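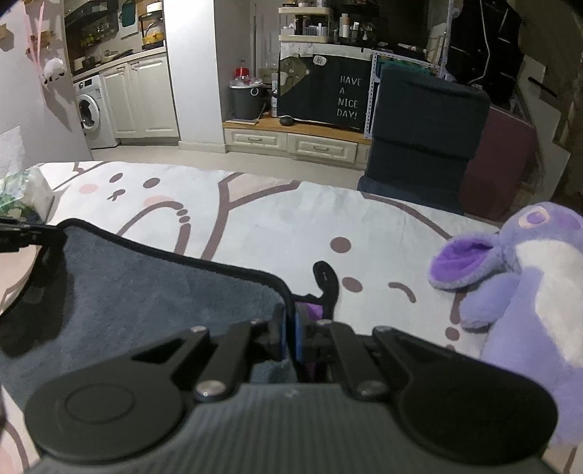
Ancombe Family Stay House
Bedroom Refit and Bedding Project: Second Progress Report to the Pluvside Fund

Print this page | E-mail this page

Period covered: June through September

1. Where the work stands

The grant covers new bedding, storage and a written room routine for the 6 family bedrooms at Ancombe. Four bedrooms are finished and back in use. The fifth, the corner room on the upper floor, is made up but still needs its shelf. The sixth has not been started. It had a leak under the window in July, and the wall has to be replastered before any furniture goes back in.

We said in the first report that all the bedrooms would be done by the end of September. We now expect to finish in November. The grant amount does not change.

2. Bedding

All 52 bedding sets have been delivered. A set is a fitted sheet, a flat sheet and a pillowcase. The adult sets are plain. For the children's beds we bought white sheets with cartoon animals drawn in brown outline. The print is large and simple, and after a summer of washing it has held its color well enough. Two sets came with uneven elastic and the supplier replaced them.

Fleece throws were not in the original budget. Families asked for something lighter than a comforter for daytime naps, and we moved money over from the curtain line with your approval. We chose slate gray with a black bound edge. The binding matters in the laundry room, where the older throws without it had started to fray at the corners. The fleece does pick up lint from the towels, so the two are now washed separately.

One thing we would do differently is order more pillowcases. They go missing or get stained much faster than the sheets. We are down 17 since June and have been filling in with plain white ones from the old stock.

3. Soft toys and small items

Each child's bed gets a plush toy, which the child may take home. The lavender ones go first in every batch. We have stopped putting the toys out before a family arrives, as they were collecting dust in rooms that stood empty. They now stay in the linen closet and go on the bed last.

Tissues are supplied in soft plastic packs. The cardboard boxes we used before were crushed or soaked within a day or so on the children's beds. The packs cost slightly more per tissue. An opened pack is thrown out when the family leaves, even if it is nearly full.

4. Room routine

The first version of the room routine ran to four pages and was not being followed. It has been cut to one side of a sheet, taped inside the linen closet door:

Clear the bed completely. Check between the mattress and the wall.
Shake out the throw before folding it. Small toys get caught in the fleece.
Strip sheets from the head end.
Bag anything left behind and write the room on the bag.
Wipe down the mattress cover and let it dry.
Make up the bed. Throw folded at the foot, bound edge facing out.
Tissues and toy last.

The left-behind items have turned out to be a bigger job than planned. Straps, hair ties, socks and small bags get rolled up inside the bedding and end up in the wash. The Pascual Laundry, which takes our overflow, sent back a full bag of such items in August. Bags are kept for six weeks and families are called if we have a number for them.

5. Storage

The Piltix drawer units are installed under the beds in the finished rooms. They roll easily and parents use them. The handles stick out farther than we expected, and there have been complaints about shins. Piltix has offered flat pulls at no charge, and we will fit these before the corner room reopens.

The linen closet has been reshelved. Children's sets are on the middle shelves, adult sets above, throws at the bottom. Previously everything was sorted by age of purchase, which made sense only to whoever had put it there.

6. Spending

Bedding is slightly under budget. Drawers are on budget. The curtain line has been used for the throws, and the remaining curtains will be bought next year from our own funds. Plastering in the sixth room is being paid for by the building's insurance and is not charged to this grant.

7. Next period

Fit the shelf in the corner room and reopen it.
Replace the drawer pulls.
Order pillowcases.
Plaster, paint and furnish the sixth room.
Collect comment cards from families through October and include the results in the final report.

Print this page | E-mail this page

Comments (3)

Parent of two
We stayed in July and my daughter still sleeps with the toy. The drawers are great but yes, watch your shins.

Reader in Pluvside
Are the old sheets being given away? Our animal shelter can always use them.

Ancombe House office
Some are. Please call the front desk before noon and we will set a bag aside for you.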